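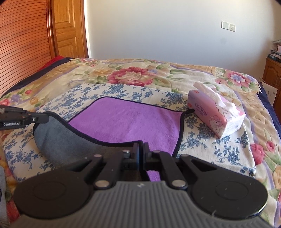
*Cloth on the bed, mid-fold.*

## 3. Setting up the Zimico flight logger

For the club aircraft at Celville and anyone on a share who's bought their own. Covers first power-up, fitting, pairing, test run, getting the data off. Reading the data properly is section 4, still being written (Hacer Aydoğan has the draft, ask her).

Applies to the Ceka-built units only, the ones with the screw-down lid. Older clip-lid ones: see the back pages, different menus.

> **CAUTION.** The logger is not an accident recorder. It isn't crash-proof, fire-proof or waterproof, and it doesn't replace anything the aircraft is required to carry. If there's been an accident or a serious incident, stop reading and go to 3.7.

### 3.1 What you need

- logger, lid on
- mounting plate and the four screws in the bag
- power lead, the one with the ferrite lump
- memory card, formatted in the logger and not in a laptop
- small cross-head screwdriver
- aircraft tech log and a pen

No card in the bag? Spares in the ops desk, second drawer. Sign for it.

### 3.2 First power-up (do it on the bench)

1. Lid off. Card in, label side up, push till it clicks.
2. Lid back on. Screws finger tight then a quarter turn. No more, the threads are soft.
3. Plug in the lead. Green light blinks, then goes steady.
4. Hold MENU until the screen shows SETUP.
5. Set the clock. UTC, not local. In August that puts it an hour behind the clubhouse clock, and every summer someone "corrects" it. Leave it.
6. Enter the registration. No hyphen, it won't take one.
7. Go to CARD > FORMAT. Wait. Don't pull the lead.
8. Screen goes back to the main page. Switch off.

**Note.** Amber light at step 3 means no card or it's not pushed in far enough. Red means the unit's failed its self-check: try once more, then hand it in.

### 3.3 Fitting in the aircraft

Fitting the plate is an engineer's job. Selim Erdem does ours. Once the plate is on, any member can put the logger in and take it out, which is what the steps below cover.

1. Master OFF. Mags OFF. Key out, on the coaming where you can see it.
2. Check the plate for play. Any movement, leave the logger out and write it up.
3. Offer up the logger with the arrow pointing FORWARD. If it's backwards every acceleration reads the wrong way round and a gentle landing looks like going backwards through a hedge.
4. Slide back until the catch drops. Tug it.
5. Run the lead along the existing clips. Keep clear of the rudder pedals, the trim wheel and the compass.
6. Full and free movement of all controls, with somebody outside looking.

> **CAUTION.** Don't tape the lead down over a control run. Not for one flight, not for a circuit. Tape lets go when the cabin heats up.

> **CAUTION.** Check the compass with the logger on and off. If it swings, logger comes out and Selim gets told.

### 3.4 Levelling

The logger needs to know what level is. Has to be done after every refit, takes no time.

1. Aircraft on the flat bit of apron by the fuel bowser. Not on the grass.
2. Tyres and nose leg looking normal. A soft tyre gives a duff zero.
3. Everybody out. Doors shut, hands off the wing.
4. Well, one person in to press the button, then out. SETUP > LEVEL > START. You get a countdown.
5. Wait for the long beep.
6. Check the screen. PITCH and ROLL should both show zero. If they don't, repeat. If they still don't, it's the plate.

Windy day, do it in the hangar.

### 3.5 Pairing with the club tablet

1. Tablet on, Wi-Fi on, open the Ceka app.
2. On the logger: SETUP > LINK > NEW.
3. Type the code from the logger screen into the tablet. Code dies quickly so don't wander off.
4. Name the aircraft in the app. Use the registration, not "the red one".
5. Tick SAVE.

Won't pair? Usually the tablet's still holding on to the last aircraft. App > Links > Forget, start again from step 1.

If it pairs but the screen's blank, the app wants updating. Do that in the clubhouse, signal on the apron is hopeless.

### 3.6 Test run and download

1. Engine start as per the checklist. Logger should wake by itself and show REC.
2. Taxi out and back. Or tack it on to the start of a normal flight, that's fine.
3. Shut down. Wait for REC to clear *before* master off. Pull the power early and you lose the end of the file, so the landing.
4. Tablet > Download > Latest.
5. Check the start and stop times against the tech log.
6. Check the file has rows in it. Last test at Ağca gave 2,279 rows for a taxi and one circuit, so a file with 3 rows in it is not a file.
7. Save to the shared folder. Write "logger tested" and initial it.

The card holds 200 flights. After that it writes over the oldest without asking, so download as you go.

**Settings worth checking while you're in there**

| Setting | Should be | Notes |
|---|---|---|
| Clock | UTC | see 3.2 |
| Auto start | ON | OFF for bench work only |
| Sample rate | 8 | per second. Higher just fills the card |
| Buzzer | LOW | HIGH gets into the headsets |
| Overwrite | ON | don't change |

### 3.7 After an accident or serious incident

Read it now, not on the day.

1. People first. Emergency services, then the duty instructor.
2. Leave the logger where it is. Don't switch it on "to see". Powering up starts a new file and can write over an old one.
3. If it has to be moved to get someone out or because of fire, move it. Note where it was, who moved it and the time.
4. No downloading. No taking the card out. No wiping it down.
5. Hand it to the investigators when they ask and get a reciept. A copy of the shared folder goes too, if they want it.
6. Don't post tracks or screenshots, don't send them round the group chat, don't talk to the papers about what the numbers show. A speed trace with no weather, no weights and no context gets a cause pinned on it by teatime and it's often wrong.

**Note.** If the logger's been in water, keep it in the same water. Bucket, lid, done. Drying it out does more damage. Same if it was salt water, don't rinse.

Heavy landings, bird strikes and prop strikes with nobody hurt: still leave the logger alone until Selim or the duty instructor has said yes or no. One phone call.

### 3.8 Faults

- **No REC after start:** auto start off, or lead not home. Check both before blaming the unit.
- **Clock wrong after winter:** backup cell's flat. Engineer job.
- **Track jumps about:** lid covered by a chart or a bag. Move teh bag.
- **Beeps every few minutes:** card nearly full, or worn out. Swap it, format in the logger, redo 3.6.
- **Hot to the touch:** pull the lead, leave it out, write it up.

Anything else, put a note in the tech log with the unit number off the base and leave the logger on the ops desk. Not in the aircraft, somebody will fly with it.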